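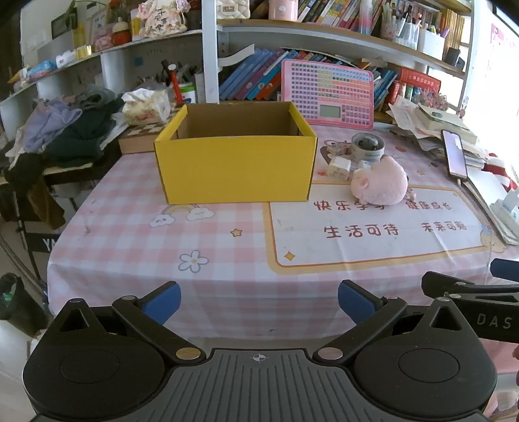
**Study corner walk-through, October 2018**
Filled in by: Darlene Arsenault
Goes to: Idrisa Athumani, Wumness Homework Club, Hawthorne house
Last one done: May

Hi Idrisa! I used the same sheet as in May, but I added a few lines of my own where the boxes didn't fit (they never fit, the sheet was clearly made for a classroom and we have a desk in a back bedroom). OK means leave it alone, FIX means somebody does something, and ASK means I want your opinion before I spend money. I did the whole thing sitting in the kids' chair where I could, and my knees would like a word with you about that.

## 1. The table

- [x] **Stands steady, no rocking** – OK. I leaned on all four corners with my full weight. One foot still has the felt pad from last year and it's holding up fine.
- [x] **Edges and corners smooth** – OK. I ran my hand all the way around under the cloth. There's one rough place at the back, but it's against the shelf and I can barely reach it myself.
- [ ] **Covering flat, not hanging where a child can pull it** – FIX. You know I love the pink gingham, and so do the girls, and I'm not giving it up! But it does slide. I want clips on it. The plain metal kind will do, up to 15 if we go all the way around, though I'd start with the corners and see.
- [x] **Covering wipes clean** – OK. I scrubbed a bit near the rainbow with dish soap and the printing stayed put.
- [ ] **Enough clear space for an open workbook** – FIX. Between the yellow box, the pig and everything along the right side, whoever sits down has to push things over first, and then things get pushed onto the floor. I tried it with the big math book and gave up.

One more thing on the cloth. Mrs. next-door asked me again what the red Chinese writing says, so for your notes, the top line is "happy learning, healthy growth." I think it's a nice thing to have under your elbows while you do fractions.

## 2. What's on the table

- [ ] **Boxes and containers put away when not in use** – FIX. The yellow cardboard box can stay in the room but not on the table with its top open. I'd like it for the outgrown books. Please don't let anyone fill it to the top, because then I'm the one who carries it downstairs.
- [ ] **Tape and cutting things out of reach of the little ones** – FIX. The tape belongs in the drawer. I checked the cup of pens and tools too and sorted out what's for grownups. Anything with a point goes up high. If you need the one with the red handle, ask me.
- [ ] **Small parts** – FIX. This is my big one. There's a little white cube over by the tape, and more trinkets on the upper shelf at the left end. Fine for a nine-year-old, not fine on the days your nephew comes along. I'm putting a lidded tub on the list. Small stuff goes in the tub at the end of the afternoon, no arguing.
- [x] **Soft toys clean and seams sound** – OK. I tugged on the pink pig's ears, feet and tail and nothing gave. It can go through the wash with the towels whenever somebody's willing to part with it. Its place is the pillow basket, though, and not lying across the writing.
- [x] **Tissues within reach** – OK, and please keep them coming. It's cold season. They can stay on the checkered board on the left, that's a good spot and everybody finds them.
- [x] **No food or open drinks** – OK. I've moved the water bottles to the windowsill and so far they've stayed there.

## 3. Electronics and cords

- [ ] **Phones not left propped where they can fall** – FIX. I'm as guilty as anyone! A phone leaned up against a stack of papers and books is going to go over the first time someone yanks a page out from underneath. I'd like a proper stand, or better, the phone stays in the hall during homework. ASK on that second part. I know you use yours for the timer.
- [x] **Learning tablet: case and keys** – OK. The pink one with all the little colored keys. Every key still clicks and goes back up, no cracks that I could feel. It stands up behind everything against the lower row of books, and I'd rather it lay flat, but it's not a hazard.
- [x] **Battery cover screwed down** – OK. Checked with the small screwdriver. I put in fresh batteries while I was there and took the old ones to the drop box at the hardware store.
- [x] **Outlet covers in place** – OK, both of them.
- [ ] **Charger cords off the floor** – FIX. One cord runs across the spot where people get up from the chair. I tucked it back behind the table leg for now, but it wants a cable clip. I have a bag of them somewhere. If I can't find them by Monday I'll just buy more.
- [ ] **Desk lamp** – ASK. The bulb in the clip lamp got too warm for my liking after an hour. Could we go to an LED? The Ututar ones at the corner store are the cheap kind and I don't know if they're any good. You're the one who reads reviews.

## 4. Shelves

- [x] **Fixed to the wall** – OK. Pulled on the uprights, hard. No movement. These are the Ikmont brackets your brother put up, so tell him thank you from me.
- [x] **Heavy things low** – OK mostly. The blue-spined ones are the heavy set and they're on the lower shelf where they belong. The colorful ones up top are thinner and I'm not worried about them.
- [ ] **Nothing that can roll or tip off the upper shelf** – FIX. There's a pink canister up there, and the pen cups, and they stand right over somebody's head. I want a strip of that grippy drawer liner underneath. It takes five minutes and I'll do it myself.
- [x] **Decorations secure** – OK. The pink figure with the Chinese characters has a dab of putty under it now. Sturdy as anything.
- [ ] **Children can reach their own books without climbing** – ASK. They can't, not the upper ones. I caught one of them standing on the chair in September and we had a talk. Either we swap the shelves around or we get a step stool with rubber feet. The one I liked says it holds 200 pounds, so it'd do for us as well.

## 5. Paper

I made this its own section because it grows when I'm not looking.

- [ ] **Piles kept low and square** – FIX. There's a stack of white paper out on the far right, plus the papers and books next to it. Half of that has to be finished worksheets. I'd say keep the last two weeks, send the good ones home and recycle the rest.
- [ ] **Paper away from heat** – FIX. Goes with the lamp. The lamp clips on at the right, the paper sits on the right. You see my problem.

## 6. Floor, chair and the way out

- [ ] **Chair free for sitting on** – FIX. The clothes on the left have taken over that chair, lavender and dark green and I don't know what else, and some of it's heading over the side. They're folded, so somebody meant well! They need to go in an actual drawer. Anything the club kids have left behind goes in the hall bin with a name tag on it.
- [ ] **Trash bags tied and taken out** – FIX. The black bag next to the table shouldn't live there. With a little one visiting I don't want plastic bags anywhere at that height. I'm getting a can with a lid and a foot pedal.
- [x] **Path to the door clear** – OK. I walked it with the lights off, hit nothing except the door itself.
- [x] **Window lock** – OK.
- [x] **Smoke alarm tested** – OK. Very loud. Sorry to the cat.
- [x] **First aid box** – OK, but we're low on the small bandages.

## Shopping

- tablecloth clips
- lidded tub for small things
- grippy liner, one roll
- cable clips (if I can't find mine)
- pedal trash can
- step stool and LED bulb, **waiting on you**

Without those last two I think we stay under 80 dollars, and I'll keep the receipts in the blue envelope.

## Who does what

Me: clips, liner, cords, paper, the clothes.
Idrisa: lamp, stool, phone rule, and please talk to the older girls about the trinkets, they take it better from you.
Kids: tub at the end of every afternoon, pig back in the basket.

I'll go around again once the shopping's done and tick off whatever got fixed. If you come by before then, bring the long screwdriver, mine has disappeared.

Darlene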